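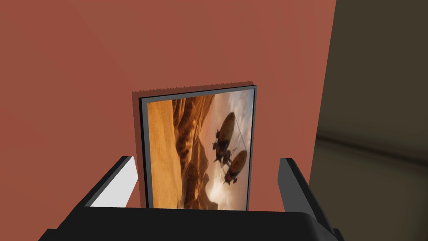 Bidura Opens Its Picture Lending Library to Every Household in Flendby

Borrowers can now take home a framed picture for a whole season, along with the hooks to hang it and some friendly advice on where it might go

FLENDBY, 11 October 2022 – Bidura, the picture framing shop and workshop on Ekwueme Street, is delighted to announce that its picture lending library is now open to everyone who lives in Flendby and the villages nearby, after a trial that began in April and that has kept all of us at the shop a good deal busier (and a good deal happier) than we had expected.

The idea is a simple one and we certainly don't claim to be the first to have had it. You come in, you look through the racks for as long as you please, and you go home with a framed picture under your arm. You keep it for a season, live with it, find out whether you still like it in the morning light when you are hunting for your keys, and then you bring it back and choose another. If you have fallen in love with it in the meantime, you can buy it, and whatever you have paid in lending fees comes off the price.

The library opens with 175 framed pictures, among them seascapes, desert and mountain views, still lifes, old maps, botanical prints and a small but growing shelf of abstract work. A season's loan costs $8 per picture, and that includes wall hooks, a padded carrying bag and the loan of a small spirit level if you don't have one at home.

"I have been framing pictures for other people for most of my working life, and the part I always enjoyed best was hearing where they were going to hang," said Ekene Isah, founder of Bidura. "So many customers would tell me they had a big bare wall and had been meaning to do something about it ever since they moved in. They weren't short of taste, and most of them weren't short of ideas either. They were just nervous about spending real money on something they might be tired of by the summer. Well, now they can be tired of it by the summer and come and swap it, and we'll put the kettle on while they look."

What we learned from the trial

During the trial we lent pictures 416 times, mostly to people in rented apartments and to couples who had just moved and still had half their things in boxes. We asked every borrower to tell us a little about how they got on, and the answers were such good reading that we have pinned a number of them up beside the register.

One thing that came up again and again was wall color. A great many people had painted a room in something warm and strong, a terracotta or a brick red or a deep mustard, and then worried that nothing would ever look right against it. Our borrowers found that cool blues and stormy grays did very nicely on those walls, and that sandy, amber pictures did too, though in a quieter way. A thin black frame seems to get along with nearly everything. Wide gold frames were more of a gamble, and a few of them came back early!

Corners were the other surprise. People tend to hang one picture in the middle of the longest wall and leave it at that, but several families borrowed a pair and put one on each side of a corner, so that they could see both from the same armchair. We have since started keeping a few suggested pairs together in the racks for anyone who would like to try it.
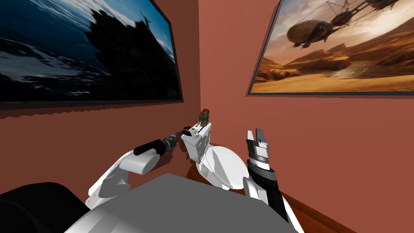

How to join

Joining is free, and all we need is proof of your address and a phone number. Members may borrow as many as they can sensibly carry home, although we do ask that the largest pictures go out one at a time, as we only have so many of the big padded bags. If you can't get to the shop, or the picture you want is taller than you are, call us and we will arrange to bring it over.

Pictures can be renewed for a second season so long as another member isn't waiting. If something gets knocked or scratched, please just tell us. Frames can be mended, glass can be replaced, and we would much prefer a phone call to an apology note tucked in the back (we have had two of those, both very sweet and both quite unnecessary).
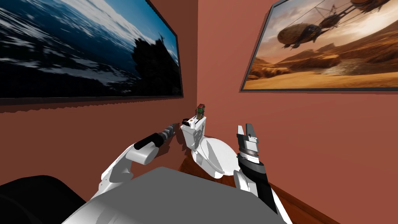

A stormy ocean view and a second framed picture, hung on either side of a terracotta corner.

For those who would like a hand with the hanging, there will be a free evening class at the shop each month through the winter. We'll cover finding a stud, choosing the right hook for plaster or brick, and working out the height, a subject on which there are strong opinions even among our own staff. Ekene likes the middle of the picture at eye level for a person standing up. Others here say to sit down in your usual chair first and go from there. Come along and take a side.

Learning to look after wood

Alongside the library, Bidura is launching the Dernenum Bench, a program of short daytime courses in caring for wooden things around the home. It grew out of a question we get nearly every week, when someone brings in a picture to be framed and then, rather shyly, brings out of the same bag a dried-out bowl or a scuffed old box and asks whether anything can be done for it. Very often something can.

The first courses will deal with cleaning, oiling and waxing, and with reading the grain so that you know which way to rub. Later on we hope to add a course in simple frame repair, including how to close up a corner joint that has begun to open. There are 100 places available for the first round, all materials are supplied, and no experience of any sort is needed. Bring an apron, and bring the old bowl too if you have one.

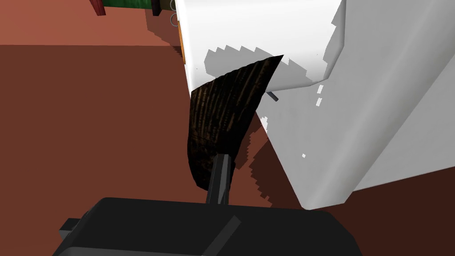

Thin brown and amber grain lines running lengthwise along a curve of dark wood.

"My hope is that people will treat the shop as somewhere to drop in, even on days when they don't need anything," Isah added. "Some of our trial members came by just to see what had been returned that morning. One gentleman waited all through the spring for the same mountain picture, and when it finally came back he hung it in his hallway and sent us a very long and very kind letter about it. I have read that letter more times than I should admit."

The lending library is open during normal shop hours at Bidura, Ekwueme Street, Flendby. Bookings for the Dernenum Bench courses and the evening hanging classes can be made in person at the front counter or by telephone.

About Bidura

Bidura is an independent picture framing shop and workshop in Flendby. It makes frames to order, repairs old ones, and sells prints and framed pictures for the home. Members of the press who would like to visit the library or speak with Ekene Isah are warmly invited to get in touch with the shop, and are welcome to borrow a picture while they are at it.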